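The "free bench" offer, looked at properly
Stores & Workshop Newsletter, October

Several of you forwarded the flyer from Matitz asking why we still buy bench tops when you can make them from packing waste. The claim is that any stores room with a pile of old crates and a few scrap boards is sitting on free furniture. All it takes, says the flyer, is a knife, a pair of scissors and a Friday afternoon.

I have my doubts. Macario Espinoza offered to let me look over what has been piling up at the Arriaga store, so I went and looked.

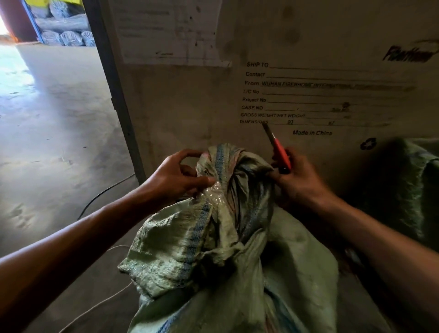 3 min read

Start with the sacks, the green woven kind that everything small seems to arrive in. The flyer wants them opened neatly at the neck and saved for reuse. Fine, in principle. In practice the necks come twisted and knotted with plastic film stuffed into the folds, and you can stand there with scissors trying to be tidy or you can cut below the knot and lose a hand's width of sack. Macario is a patient man and goes for tidy. I would cut.

As for what goes back into them, I have seen woven sacks sold as "good for years" and I have swept up the green flakes after one spent a summer by a window. Use them for rags and offcuts. I wouldn't trust one with anything you mind picking up off the floor.

Then the crates. The big gray panel with the FiberHome logo and the shipping block still on it is the sort of thing the flyer calls "ready-made shelving". Maybe. It is dirty, it has stains I can't identify, and the handwriting on the case number line has smudged past reading. Before anybody makes a shelf out of a crate panel I'd like to know what it is made of and what it will carry, and a stencil saying Made in China answers neither question. Cosmin Oprea says a wipe down and a coat of paint would do. Cosmin also said that about the loading bay door.

The flyer is at its most cheerful on the subject of laminated boards. Score the face with a snap-off knife, snap along the line, done. It quotes a saving of 57 dollars a bench against the Grukberg catalog, with no mention of labor, blades or the second board you will need after spoiling the first. 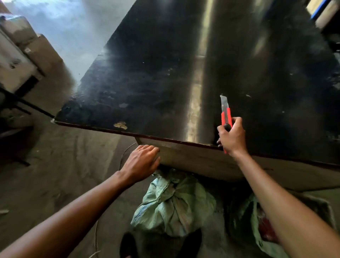

Page last changed: Friday, 4:10 p.m.

Look at the edge before you look at the shine. The black face on that board is scuffed all over, which I could live with on a workbench, but near one end the laminate has flaked off and left tan showing. A chip like that is where a sleeve catches, and I have yet to see one get smaller. The reddish-brown edging is thin stuff too. Cut a board down and you lose the banding on the cut side, so add a roll of new edging to your free bench.

The underside is plain and a bit dusty. If you must practice with the knife, turn the board over and practice there. Keep your steadying hand well away from the line, and don't run out more blade than the job needs — most of the bad cuts I've seen came from a long blade and a hurry.

My own view, for what it's worth: keep one good board for a spare top, take the crates to whoever collects them, and stop saving sacks. If someone at Matitz wants to come and build the 57-dollar bench in front of us, Macario will find them a corner. I'll bring the tape measure.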